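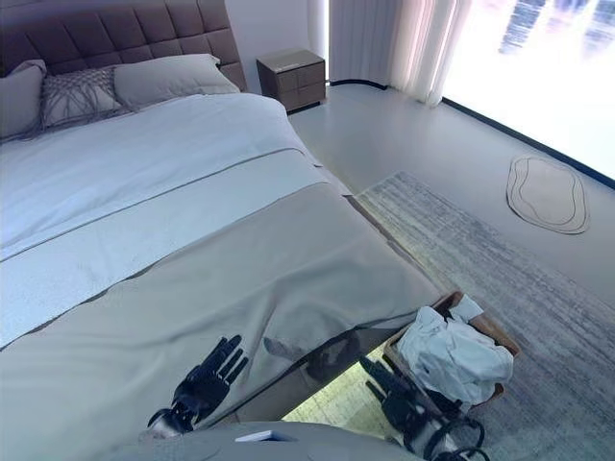
February 7, 2026

Bed day! I finally gave the bedroom the whole morning, which I've been promising myself for ages, and I'm writing this with my feet up and a cup of tea going cold beside me because I keep stopping to admire things.

So, the pillows. I had three up against the headboard in the end and I'm pretty happy with that. The big light gray one is on the right, the little silvery one with the loopy cord pattern is in the middle, and the plain gray one is over on the left. I tried the little one on its own in front first and it kept sliding down onto the duvet like it was trying to leave. Squeezed in between the other two it behaves much better. I bought it at Miludgate last May and then kept it in its bag for months, which is silly, what was I saving it for?

The runner was the real fight. It came from Fidska, the taupe one with the narrow light band near the top, and I must have pulled it straight for 20 minutes. Every time I got one side right the other side went off at an angle. It still wrinkles where it goes over the corner at the foot end and I've decided I can live with that (I went and got the iron out, looked at the iron, and put it back). The color is nicer than I remembered though! It's warmer than the duvet, and with the mauvey brown of the headboard behind it all, the whole bed looks a bit like one of those hotels where you're scared to sit down.

Speaking of the headboard, I did the seams. All those square panels are lovely to look at and they collect dust like you would not believe. I used the soft brush on the vacuum and then a dry cloth along the stitching, square by square, with the radio on. My arms hurt. I want to do it every 2 weeks from now on, and I'm putting that in writing so I feel guilty later.

The white duvet looks almost blue in daylight. I noticed that before and thought it was the wash, but I think it's just the light in there. I do love the darker gray piping on it, even if it shows up every crooked bit of my bed making.

Things still to do: wash the spare cover, find out if Leltness still makes sheets deep enough for this mattress (I measured it at 14 inches and the ones I have pop off at the corners by morning), and clear out the drawer with all the old pillowcases in it. Lu, the little secondhand shop, takes bedding if it's clean, so I'll make up a bag for them.

Soup for lunch. Now I have to get through a whole afternoon without lying down on that bed and messing it up.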